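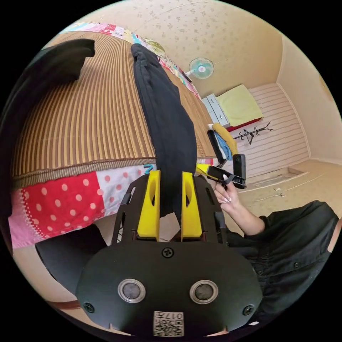 black trousers (I think!) on the woven mat, with the polka dot side of the quilt showing

From: Jamshid Bahrami
Date: 3/5/21
Subject: Re: [bedding-swap] striped mat on top of a quilt??

Hi all,

Sorry for the slow answer, I wanted to get the bed made up properly before I wrote.

> Jamshid, you said you sleep with a mat on the bed all
> summer. Doesn't it slide around? And does it hurt the
> quilt underneath? Mine is patchwork and nearly 50 years
> old, so I'm nervous. Also where did you get yours?
> – Platano

It does slide a bit, yes! Mine has a ribbed binding along the edge and I keep meaning to sew ties on it, but so far I just tug it straight in the morning. I paid 22 dollars for it at the Govska market, which has since moved, so don't go looking on the old street. They had plain ones too but I liked the tan and brown stripes with the gold in between.

As for the quilt, I'd worry more about the piecing than the mat. My red patch with the white dots has been fine. The pink part with the little scalloped trim is the one I fuss over – I've restitched that trim twice now, by hand, with Tasex thread (the thin one, not the upholstery one). With a quilt as old as yours I'd put a plain sheet in between and see how you like it.

The one thing I do love is folding laundry on it. Black clothes especially, because I can see every bit of lint before they go in the closet, and the mat shakes out so easily after.

Does anyone know if Núñez still sells binding by the yard? I need 17 feet and the place near me only has it in white.

Jamshid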